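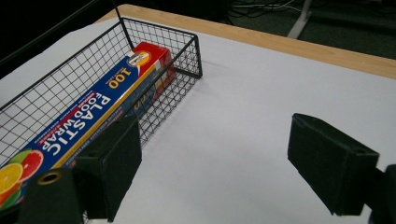
Clutter on a desk is mostly a problem of retrieval time. When Wenceslao Salinas began surveying small offices for the furniture firm Indska, he ignored how tidy each desk looked and timed how long its owner took to find a named document. Over 28 desks, the slowest were those with the most drawers.

A drawer hides its contents, so its user must remember them. Open storage removes that step but takes up surface. Salinas puts the useful limit at roughly a third of the worktop; past that, people start stacking, and the lower layers are as hard to reach as any drawer.

The Ilinby office, a surveyors' practice, tested the idea over seven weeks. Staff kept two classes of paper within arm's reach — current jobs and unpaid invoices — and moved the rest to a shared cabinet. Retrieval times fell for current jobs. Times for archived plans rose slightly, and three members of staff went back to their old arrangement.

Salinas now advises clients to sort by how often a thing is used before buying any storage at all. Labels come last. Most offices he visits have done it the other way round, and the labels are usually out of date by Monday.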